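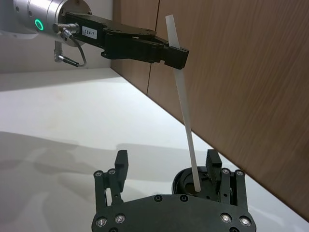
Photo: Rowena Barredo / Dimix

Equipment progress report: two-arm drink station
By Rowena Barredo
Feb 17, 2026

Dear Dexter Enriquez and everyone on the Plullico equipment fund,

We have good news on nearly every line this time, so I'll start with the arms. Both are mounted, powered and working at the same table, and I can't tell you how nice it is to write that after a winter of purchase orders! The straw task has become our favorite test. It needs one gripper to handle something long, thin and light while the other stays close by without getting in the way, and it shows up every weak spot in our setup (and in our shopping list).

The biggest change to the plan is in the grippers. The first budget treated them as a single line with no spares. We'd now like to carry a spare set of jaws for each arm, plus one spare connector cable per gripper. The cables hang below the wrist in a loop, and with two arms sharing a small space we'd like to have replacements in the drawer before we need them. Ocampo, our parts supplier, has quoted $500 for the whole bundle, and we can cover it from the money left over on the table and wall panels.

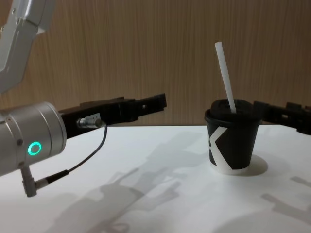

Cups, lids and straws are the cheap part of the budget, but we go through a lot of them. We ordered 72 cups with domed lids in the first batch and have 54 left, so one more order should carry us through the end of the grant. I'd like to buy two other cup sizes as well. Everything so far has been tuned to one shape, and the cafe partners at Brallureo pour small, medium and large all day long.

Lighting is the item I'm least settled on. The arms throw wide soft shadows over the white tabletop, and they move whenever the arms do. We can try a second overhead light from our own stockroom before asking you for anything. If that helps, the lighting line stays at zero and I'll be very happy. If it doesn't, I'll send a quote with the next report.

We're also holding off on the mobile base. It was in the original request for this period, and I know Dexter was looking forward to it - so were we! But the fixed table still has plenty to teach us, and a base bought now would sit in its crate. We'd like to move that line to the next period and keep the amount the same.

What we need from you is a yes or no on two things: the spare parts bundle from Ocampo, and the new date for the mobile base. An email is fine for both. With an answer by early March we can place the Ocampo order right away and get the spares labeled and shelved before the Brallureo people come to see the station. You're very welcome to join that visit, and there'll be coffee (made by a person, for now).

Warmly,
Rowena Barredo
Dimix

Last updated: same day as posted

This site uses cookies to remember your settings. By continuing to browse, you agree to our use of cookies. Accept | Manage preferences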